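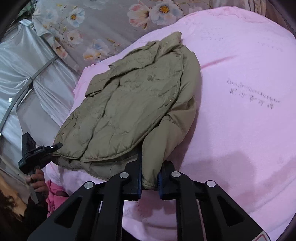 Help wanted: people to fold, button and bag secondhand coats

Hi! I run Flillent, a small resale shop for used jackets and coats, and I'm looking for a few extra pairs of hands before the fall rush. We take in about 3000 pieces a year and most of them show up between August and October, usually stuffed into trash bags (people, please, at least empty your pockets).

What you'd be doing

Mostly folding. You lay a jacket out flat on a sheet, get the sleeves straight, close the snaps or the zipper, fold it to shelf size and bag it. Quilted jackets are the ones I'm fussiest about! They puff back up the second you let go, and the sleeves love to bunch at the elbow, so you do those slowly and press the air out with your forearms. I'll show you how I like it done, and if you've got a better way I want to hear it.

You'll also check cuffs, collars and hems for wear and put anything that needs a stitch in the Trisa bin by the door.

Hours and pay

Shifts are 9 to 1, and you can take as many or as few as you like in a month. Your first shift is a paid tryout, $50 flat. After that it's $200 for every three shifts, plus 40 percent off anything in the shop, which is dangerous if you like coats as much as I do.

Who I'm looking for

You don't need shop experience. You do need to be OK standing for a few hours, and OK with lint. Teens 16 and up are welcome with a note from a parent.

How to apply

Stop by the shop (we're upstairs from Irico Shoe Repair, use the side stairs) or leave a note in the mail slot with your name, your phone number and which mornings you're free. I'll call everybody back by the end of July.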